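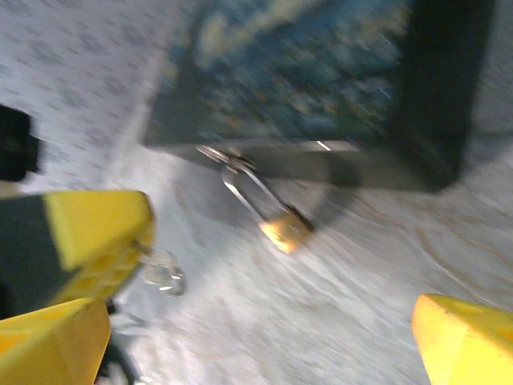
A padlocked chest with a blue-green patterned panel.

Spyros Delić has been putting locks on other people's boxes for most of his working life. He runs Nikolaidis, a two-room repair shop he took over from the man it is named for, and he kept the name. "The sign was paid for," he says.

Small chests make up a good part of the work. People bring in jewelry boxes, document boxes, and the decorated kind with a picture on the face. Delić likes the decorated ones least. "You can't drill wherever you want. If there's a pattern, the customer will look at the pattern first and the lock second."

He prefers a hasp and a padlock to a built-in lock. "With a built-in lock, you lose the key and I have to take the thing apart. With a padlock you cut it and buy another one." He keeps brass padlocks in a drawer under the bench and has sold nearly 4000 of them, going by his order books.

I asked him about long shackles, the kind that leave the lock body hanging well below the hasp. He has mixed feelings. "Easy to get your fingers around. But it swings. You carry the box and it knocks on the front. After a few years you get a dent there, or the paint goes." He tells people to take the lock off before they move a box, and most of them forget.

Haris Omerović, who does the woodwork, came in while we were talking. He had a lid from Porar under his arm and wanted to know if the hinges had arrived. They had not.

Omerović thinks people worry too much about the lock. "Look at the screws on the hasp," he said. "Short screws, thin wood, you can pull it off by hand." He uses the longest screw the front will take and puts a drop of glue in each hole.

Delić agreed about the screws but not about the glue. "Then I'm the one who has to get it out."

The shop has 41 boxes waiting at the moment. The oldest has been there since last August.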